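Join Our Household Panel: Tell Us What Works in Your Home

How many times have you opened a package, wrestled with the lid, and said to an empty kitchen, "Who thought this was a good idea?" We would love to be in the kitchen for that moment (not literally, don't worry!) and to hear the rest of what you have to say.

Grivska is a small consumer research company, and from April we are putting together a new panel of households for a study we call Clukalent. Our clients make everyday things such as food storage, cleaning supplies, small kitchen tools and bedding, and before those things go on sale they want to hear from people who will use them on an ordinary morning, with the coffee going and one eye on the clock. We are looking for 400 households in all. At the time of writing 372 places are still open, so please don't feel you have missed your chance.

You don't need any experience. In fact, many of our favorite panel members over the years have started out by telling us they had nothing interesting to say, and then filled the comment box right to the bottom. Long answers are very welcome here, and so are short, grumpy ones. 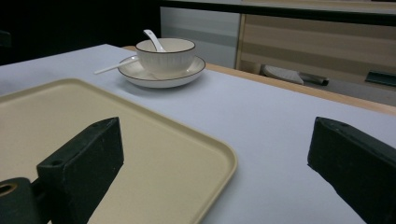

Taking part means trying 2 products a month at home and filling in a short survey on each. The surveys can be done on a phone, a tablet or a computer, and you can stop halfway and come back later the same day. Once during the study we will also invite you to a group talk at our Cluridwood office, which starts at 6:30 in the evening and comes with sandwiches. If you can't get to Cluridwood, you can join by video and we will mail you a little something to make up for the sandwiches.

We would love to hear from you if you:

are 18 or older and live in the US
do at least some of the shopping for your household
can stay with us for three months
don't work in advertising, market research or product design

Renters, owners, people living alone, big noisy families, grandparents with a houseful on weekends, all are welcome. We are especially short of households with only one person in them, and of people who work nights.

Each finished survey earns a gift card, and there is a larger one for the group talk. You keep the products, unless we have told you beforehand that one needs to come back, in which case the return postage is on us. Your name is never passed to our clients. They see your answers, your age group and your type of household, and nothing more. You may leave the panel at any time, and you keep whatever you have earned up to then.

To apply, fill in the sign-up form on our panel page and choose "Clukalent" from the list of studies. Please mention any allergies in your household, even mild ones, and tell us the best time of day to call. We read every form ourselves, so it can take us a couple of weeks to get back to you, but we do answer everybody.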